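The Bus to Fergate

My grandmother always said that a person ought to arrive anywhere with something in their hands, and so when I set out for Fergate that January I had a jar of her plum jam in one coat pocket, a second jar in the other, and a loaf of seed bread under my arm wrapped in a dish towel. I must have looked like a traveling grocery. The driver let me up the steps without a word, though he did look at the bread rather fondly, and I took the seat behind him where the heater was.

It was a slow bus, the kind that stops for anybody who raises an arm, and it went by way of Semmont, where the road follows the river and you can look right down into people's kitchens. I have always loved doing that (I know it's rude). You see a woman salting a pot, or a boy doing his sums with his chin on the table, and then the bus leans round the bend and you have to make up the rest for yourself.

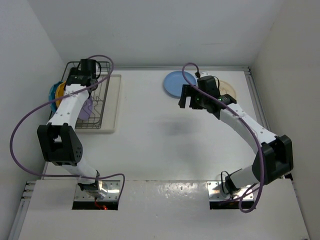

At Semmont an old man got on with a suitcase tied shut with a belt. He sat down across the aisle, set the suitcase on his knees, and held it there with both arms as though it might get ideas. We rode like that for a good while. The snow was coming down in the lazy way it has when it means to keep on all night, and the wipers squeaked, and at last he leaned over and asked me if that was seed bread.

I said it was, and that my grandmother had baked it.

"My wife put caraway in hers," he said. "Too much caraway. I told her so for years."

I asked if she still made it, and he looked out at the snow and said no, no, she didn't, and that he would give a good deal for a slice with too much caraway in it now. Well, what can you say to that? I unwrapped the loaf. Neither of us had a knife, so we tore at it, and I opened one of the jars, and we dipped the bread straight in and got plum on our gloves and on the belt of the suitcase. The driver cleared his throat in a meaningful way until we passed some forward to him, too.

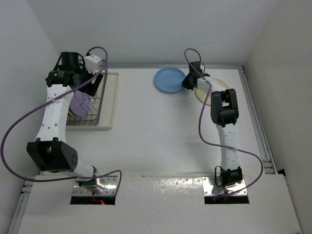 Page last changed: 7/24/24

By the time we came up the long hill to Skoris the old man had told me most of his life. He had mended clocks, and before that he had sailed, and before that he had been a very bad student in a very good school. He had once been all the way to Toledo to see a cousin, found the cousin away from home, sat two days on the front step, and come back again. "It was a nice step," he said. "It got the sun in the mornings." He didn't seem the least bit sorry about it.

I asked what was in the suitcase. I hadn't meant to, but the warmth of the heater and all that jam had made me bold. He undid the belt and lifted the lid just enough for me to see, and it was full of dishes, every one wrapped in a sock or an undershirt or a page of newspaper. They had been his wife's. His daughter in Fergate had asked for them, and he hadn't trusted them to the mail.

"She has six plates of her own," he said. "Perfectly good ones. But she wants the ones she ate off when she was small." He tucked a sock back around the rim of a saucer, very gently, and buckled the belt again on the last hole.
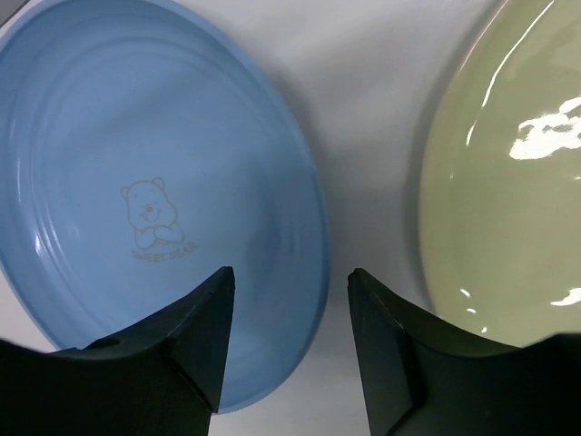

A blue plate with a little bear on it.

It was dark when we pulled in at Fergate. There was a woman waiting under the station lamp, stamping her boots, with snow all over her hat, and I knew whose daughter she was before she'd turned her head, from the way she stood with both arms wrapped around herself. The old man wouldn't let me carry the suitcase, nor would he let the driver, so we went down the steps in a sort of procession, with him in the middle and the two of us hovering at his elbows.

I gave them the second jar. I had nothing left then but the heel of the loaf and a sticky dish towel, and my aunt's house was still a fair walk off, up past the mill. I thought of what my grandmother would say about turning up like that. Then the old man called after me through the snow to ask how much caraway she used, and I had to go all the way back to tell him.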